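Rule 16

Wednesday, ten past seven, and Mawuli Osei was already behind. Kettle on. Coat still on. The rules for the Hunby room were in a binder nobody had the nerve to thin out, 238 pages, and the inspector from Sallholm was due at 9.

He knew the ones that mattered. Rule 1, one hand works, the other waits. Rule 4, approach slow, touch light, stop if it pulls. Rule 7, keys go back on a hook before anyone goes home, and never two sets on one hook. He'd written that one himself after the Eshun business, when a shed stayed locked for a fortnight.

So he set it going on the keys and stood well back, mug in hand, trying not to hum.

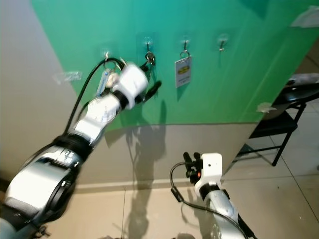
The inspector

Rostislav Bartoš came early. Of course he did. Thin man, big bag, wet umbrella he didn't know where to put.

"Log book?"

Mawuli gave him the log book.

"It says 1541 tasks and no stops."

"Yes."

"None at all? In all that?"

Mawuli looked at his tea. There had been stops. Little ones. A hand that paused over a cup for no reason, a bag it wouldnt let go of. He'd not written them down becuase they'd cleared by themselves, and becuase Hemon, who paid for the room, liked a clean page.

"Rule 16," said Bartoš. Didn't even open the binder. "Read it to me."

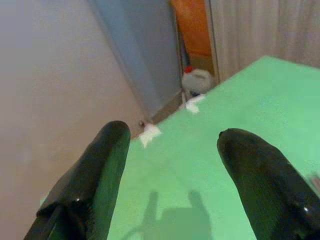

Rule 16 was the shortest in the book. Write down every stop, even the ones that fix themselves. Mawuli read it aloud and felt his ears go hot. Bartoš said nothing, only bent to the little screen where the view from the wrist came through, two black fingers wide apart over the green table and a scrap of crumpled white near the tip of the left one. He watched it for a long time. Longer than was polite.

"If it waits now," he said, "what do you write?"

"That it waited."

"And if it goes on by itself?"

"That it waited, and then went on."

"Good. Give me a pen."

He didn't sign, though. He drew a line under the last entry, wrote the time beside it, and handed the pen back. Mawuli took his coat off at last. Sat down. Started with the cup, as near as he could remember it, then the bag.

Almost 9 by then, and the tea gone cold.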